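Filed under: Household Tasks / Textiles / Full papers
Print this page | E-mail this article

4. Residual creasing on fitted sheets after making

4.1 Setting and materials

Bed-making is usually scored at the level of the whole task: the sheet is on, the corners are held, the pillows are in place. The present section considers a narrower quantity, the creasing that remains on the top surface of a fitted sheet once its corners have been seated. The work was carried out in a furnished bedroom at the Lullordale site, on a large bed standing close to a plain wall.
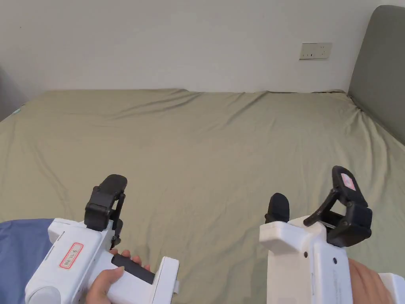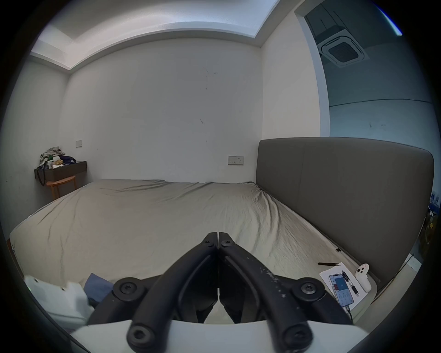 Figure 2. The bed with its fitted sheet, with creases on the surface of the sheet.

The sheets were taken from the Uta bedding range and were laundered before first use to remove the finish applied at manufacture. No ironing was done at any stage. Sheets were stored folded in quarters between trials, and the storage folds were treated as part of the starting condition. A sheet that had been stored for longer than one night was refolded along the same lines before use.

In total, 463 makings were recorded, of which 40 were set aside. A making was set aside if a corner came off the mattress before scoring, if the sheet had been put on inside out, or if the bed had been leaned on between the end of the making and the start of scoring. The remaining makings are used throughout this section.

4.2 Classes of crease

Creases were assigned to one of 2 classes. Storage creases follow the lines along which the sheet was folded and run parallel to its sides. Tension creases run diagonally from a corner toward the middle of the bed and arise when one corner is seated with more fabric than its neighbor. The classes were scored separately, as they respond to different actions. Pulling a corner further under the mattress shortens a tension crease but leaves a storage crease in place. Smoothing by hand flattens a storage crease for a short time, after which part of it returns.

Ridges close to a wall were scored as a third item, outside the two classes. They collect where the edge of the sheet is hardest to reach, and their height depends mainly on the gap between the mattress and the wall. Earlier work with the Yoshida fold scale counts such ridges as tension creases. We did not follow that practice. A ridge at the far edge can be present when all four corners are evenly seated, and merging the two would raise the tension score of any bed placed against a wall.

4.3 Scoring

Scores were entered on the Sitix form, one form per making. The sheet was divided into equal areas and each area received a value from zero (no visible crease) to four (fabric folded over itself). Scoring was done under ceiling light with the curtains closed. Side light from a window lengthens the shadow of a shallow crease and was found to raise scores in the morning trials, which were repeated.

Two scorers worked independently. They gave the same value in 88 percent of areas. Disagreement was concentrated at the boundary between values one and two, where a crease is visible but does not stand away from the mattress. Such areas were assigned the lower value.

4.4 Limits

Sheet color was not controlled. Creases are easier to see on some colors than on others under the same light, and scores should not be compared across sheets of different colors without correction. Mattress depth was also held fixed. A deeper mattress takes up more fabric at the corners and can be expected to reduce tension creasing, although the present data do not address this. The effect of adding a top sheet or blanket is taken up in Section 5.

Reader comments (3)

hemline_b: Was the elastic all the way round or only at the corners? Makes a big difference to the diagonal creases in my experience.

Posted Sun 19 August
Agree with keeping wall ridges separate. We had the same trouble with bunks, where one long side is always against something.

q.tarn: Section 4.3 says the morning trials were repeated. Are the repeats in the 463 or on top of it?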